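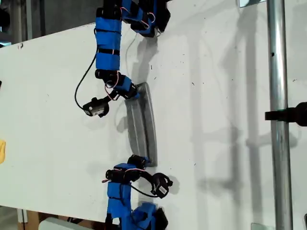
2018-11-10

I gave up the car in January and I've been meaning to write down how it went. People at work keep asking, mostly in the tone you'd use for somebody who has gone vegetarian, and I've got tired of giving the short version in the lift.

The car was a twelve-year-old hatchback and it failed its MOT on the rear suspension. The garage wanted more than I would have got for selling it. I said I'd think about it over the weekend, and on the Monday I took the bus to work while I was still thinking. By the end of that week I had rung them and told them to scrap it.

I live in Madton, at the top end near the water tower. The office is on the other side of the river. The 19 goes from the end of my road to the bridge, and from there I either walk or change to the 6, depending on the rain. Driving took me half an hour on a good morning. The bus takes 50 minutes if the connection works and well over an hour if it doesn't.

That sounds bad written down. It bothered me for the first month and then it stopped. I read on the bus. I had not finished a book in two years before this, and I've now been through most of a shelf of old paperbacks my aunt left me, including some very long ones about the navy that I would never have picked out for myself.

The money is simpler. A monthly pass is £110. Petrol alone was more than that, and then there was insurance, tax and the parking permit, which the council put up again in spring. I haven't kept proper accounts, but there is money left in the current account at the end of the month and there didn't use to be.

Shopping was the part I'd worried about. I used to do one big shop at the retail park, with the boot full and half of it going off in the fridge. Now I stop at Lyimo's by the bridge two or three times a week and buy what I can carry. It costs a bit more per item. I throw less away. The bread is better too, though they sell out by six and I've had a few evenings of crackers.

Things I have not solved:

- The tip. You can't walk into ours, you have to arrive in a vehicle. I have a broken bookcase in the hall that has been there since Easter.
- Sunday evenings. The last 19 leaves the station before the last train gets in. I've written to the bus company and had a polite letter back.
- My mother, who lives out past Dilix, where there is no bus at all after lunch.

For that last one I've been relying on Vusumuzi Masilela from the flat downstairs. His sister lives in the next village along, so he drops me off on the way and picks me up after tea. I pay for the petrol and he lets me, after some argument. I'd lived above him for four years and we had hardly spoken – I knew his car better than I knew him. He's been trying to teach me about cricket on the drive. It isn't going in.

I did hire a car once, in August, for a week at the coast. The odometer said 305 miles more when I handed it back, and I enjoyed perhaps the first twenty. I had forgotten how much of driving is sitting behind a lorry. I'd also forgotten how to reverse into a space, and did it in front of a full pub garden.

I did look at bikes. There's a second-hand Flanero in the window of the shop on Tanner Street, dark green, with a rack on the back. I've been in twice to look at it. The hill up to the water tower is the trouble. I'm fifty-three and I have walked up it with shopping, so I know what it's like. The man in the shop said I'd get used to it, but then he would say that.

I'll leave the bike until the spring and see if it's still there. The buses are crowded now the weather has turned, and the windows steam up so you have to guess your stop. I missed mine on Thursday and walked back in the dark with a cauliflower under my arm.

If anyone local has a van and is going to the tip, I have a bookcase.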